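Hand-held gripper kits for recording chores: is the Ereva set worth it for a small team?

Posted in Robots & Automation > Kits and Hardware

koutsoukos_lab_mum

Hi all! We're a tiny group (4 people, one long room, not much money) and we want to start recording household tasks by hand so we can train an arm on them later. I've been reading up on the Ereva two-hand kit from Ostano. You get a left and a right gripper, the marker cubes, a small screen that goes on the hip and the cabling. The other one on my list is the Faltex single, which is cheaper, but one hand feels limiting when half of what we want to record is sweeping, folding and carrying.

Has anyone used the Ereva set for a full working day? I'd love to know about comfort, cables and how fast a new person gets going. Also, can it hold something long like a broom, or is it only good for cups and blocks?

Thanks so much in advance, I'm a bit giddy about this!

Nektarios Petridis

Oh, you're in for a good time! We've had the Ereva kit since January and I still look forward to putting it on. I'll go through your points as they come to me.

Getting going: quick. A new person needs maybe one coffee's worth of practice before they stop thinking about the squeeze. The finger pads are a black mesh texture and they close into a V, so it helps to come at things straight on until you have the feel of it. We let people stand around and just open and close the grippers for a bit before we record anything.

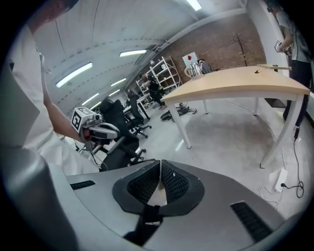
Grippers in hand, with the long table on the right and plenty of cable on the floor.

Cables: okay, this is my one real grumble. There are a lot of them. Get a power strip with more sockets than you think you need, and work out your walking path before you start — we lost a whole afternoon to people stepping over things. I ended up buying colored ties and labeling both ends of every lead. Keep the marker cubes clean too. A greasy thumbprint on a cube made our tracking jumpy, and I spent ages blaming the software.

Now the broom! Yes, it can hold one, and sweeping has become my favorite task to record. Hold the handle lower down than you would with your bare hand and take short strokes. Long sweeping strokes made my wrist sore by lunchtime, so swap tasks every half hour or so. The hip screen has a timer, and I like being able to glance down at it without putting anything down. 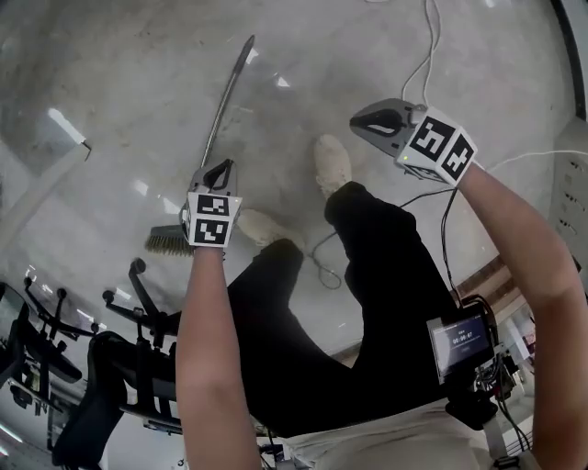 Broom in the left gripper, timer at the hip.

We have 693 clips saved so far and 108 of them are sweeping, which tells you how much I enjoy it. Comfort is fine for me, but the strap needs adjusting for each person, and our shortest teammate added a bit of foam under the screen.

Would I buy it again? In a heartbeat. Two hands open up so many more tasks.

brickwall_ben

Faltex single owner. It's fine. Lighter, fewer wires. Can't fold a towel with it though, so if folding is on your list, get the two-hand one.

tallulah_r

Agree with most of what Nektarios wrote, with one caution. Ask Ostano which version of the cubes you'll get. Ours came with a set that didn't match the tracking file on the download page, and support took 31 hours to send the right one. They were very nice about it, and everything has worked well from then on!

Also, budget for spare finger pads. The edges on ours started to curl after a lot of rough handles. Swapping them is easy, just do both sides at the same time or the grip goes lopsided.

koutsoukos_lab_mum

You are all wonderful, thank you. Going for the two-hand set, and I've added a power strip, colored ties and spare pads to the order. Nektarios, does the foam go between the screen and the belt or behind the belt?

Nektarios Petridis

Behind the belt, against the hip. Any soft packing foam will do. Have fun with the sweeping!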